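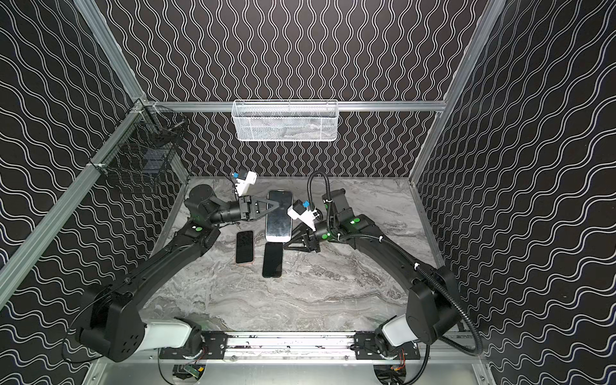
Figure 1. White mesh basket on the crossbar, wavy-line wall covering behind.

From Case File to Script: Source Use in the Radio Serial "Jureck"
Project report, Crime and Media option
Authors: Araba Nartey, Ekow Amissah, Cecilia Agbeko
Supervisor: Tetteh Dankwa
Submitted March 20, 2026

1. Purpose

The report compares a radio crime serial with the court record it was drawn from. The serial, "Jureck", follows a night clerk at a river port who forges death certificates and collects on the policies. The writers have said in program notes that the clerk is based on a real defendant, tried in Trallcombe and convicted of fraud and one count of murder. We refer to him as the defendant throughout, at the request of the archive that gave us access to the record.

We asked two questions. First, which parts of the record appear in the serial with little change? Second, where the serial departs from the record, does the change affect how responsible the main character seems for what he does?

2. Material

The serial has 6 episodes. We worked from the broadcast scripts, which are held in the Rilow collection, and checked doubtful passages against the recordings. The court record runs to 831 pages, including witness statements, exhibits and the sentencing remarks. Some exhibits are listed but missing from the file, among them the ledger that both sides refer to during the trial. We used the descriptions of the ledger given in testimony.

Newspaper coverage was left out. An early plan included it, but the papers repeat one another and would have needed a separate method.

3. Method

Each script was divided into scenes. A scene was marked as matched if its main event could be tied to a passage in the record. Matched scenes were then coded as close, altered or merged. "Merged" means that two or more events, or two or more people, were combined into one. Nartey and Amissah coded separately and compared results. Disagreements were settled by Agbeko, who had not read the scripts before that stage.

The coding sheet was revised in September after a trial run on the first episode. The original sheet had no category for merged scenes, and the coders were marking them as altered, which hid the most common kind of change.

4. Results

We identified 31 matched scenes. The close matches fall mostly in the second and third episodes, where the forgeries are discovered. Dialogue in the insurance office scene follows the claims inspector's statement almost line for line, including his error over the date of the second policy. The writers kept the error and did not have another character correct it.

Merging affects people more than events. In the record, 4 witnesses describe lending the defendant money. In the serial they become one person, a landlady named Eshun, who appears throughout and is later his victim. The actual victim was a coworker with no known link to the loans. This is the largest departure we found, and it changes the motive. The prosecution argued that the coworker was killed to protect the fraud. In the serial the killing settles a debt, and the fraud has already failed by then.

The trial itself is reduced to a single scene. Sentencing remarks are not quoted. The judge's finding that the defendant had planned the killing over several weeks has no equivalent in the script, where the decision is made in one night.

5. Discussion

Taken together, the changes make the character less calculating than the man described in the record. The planning is shortened, the victim is given a claim on him, and the listener hears his side of each conversation first. We do not say the writers intended this. Combining the lenders saves on cast, and a single-night decision is easier to stage for radio - both are ordinary production choices. The effect on the listener is the same either way.

The program notes describe the serial as "based on" the case. For the forgery plot that wording is fair. For the murder plot it is weak, as little beyond the fact of a killing carries over.

6. Limits

Our matching depends on a record with gaps. A scene coded as unmatched may rest on an exhibit we could not see, and the ledger is the obvious candidate. The writers may also have held interviews. A letter to the production office was not answered before submission.

7. Acknowledgments

Nhyira Tetteh read the draft and corrected several legal terms. Remaining mistakes are ours.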